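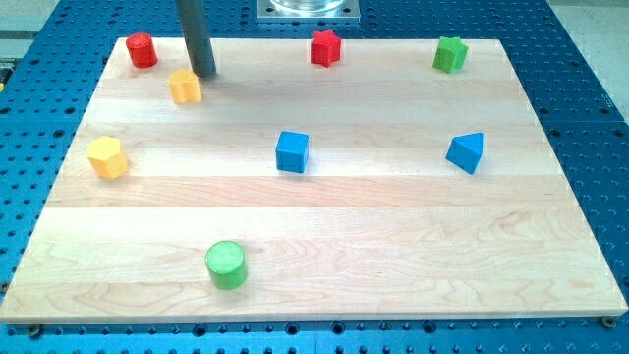 Regula Marti
Guild officer and part-time market trader, Pratard Online
2022-01-22

Up at six again, and not for any respectable reason. Patch 4 went live overnight and I wanted to be in before the queue got silly. The queue was already silly. I was number 1449 in line for the Monia server, so I made coffee, fed the cat, unloaded the dishwasher, made a second coffee and came back to find I'd moved up to somewhere in the nine hundreds. I had toast. I read the patch notes a third time.

The notes are long and most of them are things I don't care about (sorry, archers). What I do care about is the harbor market, because Porkine have gone and rebuilt the entire thing and I have spent a large part of my winter learning how the old one worked. Under the old system you listed an item, it sat there for two days, and whoever was cheapest sold first. Simple! A bit brutal, but simple. Now there are stalls. You rent a stall, the stall has a position on the dock, and people have to walk past it with their character to see what you've got. Like a farmers' market. With lobsters, and swords.

I was all ready to hate it. I had my complaint half written in my head while the loading bar crept along. And then I got in, and the dock was heaving, hundreds of people all running around bumping into each other, somebody playing the same eight notes on a lute over and over, and I have to say it was the most alive the place has felt since I started playing. I just stood there for a good ten minutes and watched. A dwarf in a wedding dress tried to sell me a bucket.

So then the rent. The cheap stalls at the far end by the fish crates are 300 silver a week, and the good ones by the steps where everybody arrives are 2000. Two thousand! For a tent and a table! I had it, just, because of the dye money from November, when I bought up all that indigo on a hunch and everyone suddenly wanted blue cloaks for the snow event. I'd been saving it for a horse. I have wanted that horse for so long that I've already named it.

I messaged Kenneth to ask what he thought. Kenneth Ocampo runs our guild bank and is the most careful person I've ever met online or off, so I knew what he'd say, and he said it. Take the cheap one, try it a week, see if anybody walks down that far. Very sensible. I read his message, agreed with every word of it, and rented the one by the steps.

My heart was going like mad when I clicked it, which is ridiculous for a woman my age and pretend money.

First hour was a disaster. I hadn't understood that you have to stock the stall by hand from your bags, and that it only shows the first row unless people click through. My first row was three kinds of rope and a broken lantern. I was standing there wondering why everyone was running straight past me, thinking maybe they didn't like my awning, and then a very polite stranger whispered to me, "hi, is it on purpose that you only sell rope?" It was not on purpose! I went bright red at my own desk. I pulled everything out and put the dyes up front, then the soup, then the warm boots, and within a few minutes I'd sold two pairs of boots and a whole stack of soup to one guy who must have been off to the mountains.

After that I didn't look up until lunch. You get a little bell sound when something sells and I think they've done something wicked with that bell, it's so pleasant. Ding. Ding ding. I started rearranging things to see if it made a difference, and it does! Bright colors on the left do better than on the right, or they did for me this morning, and I've got a theory it's because people come down the steps from that side. I told this to Kenneth and he asked how many sales I was basing that on and I changed the subject.

Broke off to eat and to have my argument with the controller. The left stick has been drifting since before the holidays, so my character takes slow little walks on her own, and on a crowded dock that means she wanders away from her stall and stands with her nose against somebody else's. I took it in to Nguyen on the corner last week and they said it could be cleaned or it could be replaced, and that cleaning is cheaper but it might come back. I went for cleaning. It has come back. So I've been playing with mouse and keyboard like it's the old days, and my wrist is telling me about it.

Guild raid was supposed to be at two. We're still on the salt mine, the one with the big crab at the end, and we are still dreadful at it. Half of us couldn't get through the queue, so we went in short, and I was put on lamps. Being on lamps means you run between the lamps and keep them lit so the others can see the crab. It isn't glamorous but I like it and I'm good at it, and today I lost concentration and let two go out at once and the whole party got flattened in the dark. All you could hear on voice chat was clacking and then Kenneth sighing. We tried again. We got it down to a sliver of health, closer than ever, and then the server kicked everyone for maintenance. There was such a howl! I think I frightened the cat.

(Porkine posted an apology and gave everybody a free hat. It's a nice hat. It has a feather.)

While it was down I did some laundry and called my sister, who asked what I'd been up to, and I said "oh, not much, bit of work on the market," and she thinks I've taken up stocks. I let it go. It's been going on for months now and I don't see how I can fix it at this point.

Back in at five-ish. The dock was quieter and I could see what the other sellers were up to. The woman across from me (well, she's playing a very large lizard, but she talks like somebody's aunt and I've decided) sells nothing but pies, every row a different pie, and she had people lined up. She told me the trick is to stand at your own stall and say hello. She says hello to everyone. I felt a bit shy about it, typing hello at strangers, but I tried it for an hour, and a few of them stopped and chatted, and one came back with her friends and bought all my green dye for a costume thing they're doing. She wants more. She wants a LOT more, by next week, and I said yes without having any idea where I'm getting it.

So now I need moss. Moss only grows up past the waterfall where the wolves are, and I'm no good against wolves. I've asked in guild chat if anybody wants to come along tomorrow and so far I've got one healer who's never been up there and Kenneth, who says he'll come if I write down what I spend and what I earn for the whole week so we can see if the expensive stall was worth it. I've said yes to that as well. There's a notebook here by the keyboard and I've put in the rent, in pen, and it does look like a big number sitting there on its own. I'm not telling him about the rope hour.

Other bits before I forget. The new fishing sound is awful, like someone wringing out a sponge. They've moved the mailbox in Monia and I walked into the harbor twice looking for it. The stable girl has new lines and one of them is about the weather, and she says it even when you're indoors. Someone in trade chat says the horses are going up in price next patch, which I'm choosing to not believe, because somebody says that every patch and then it's always the boats.

Wrist is sore, so I'm stopping. I left the stall stocked for the night with soup in the first row and boots behind it, and the volume turned up a little so I can hear the bell from the kitchen. It's gone once while I was writing this. Boots, I think.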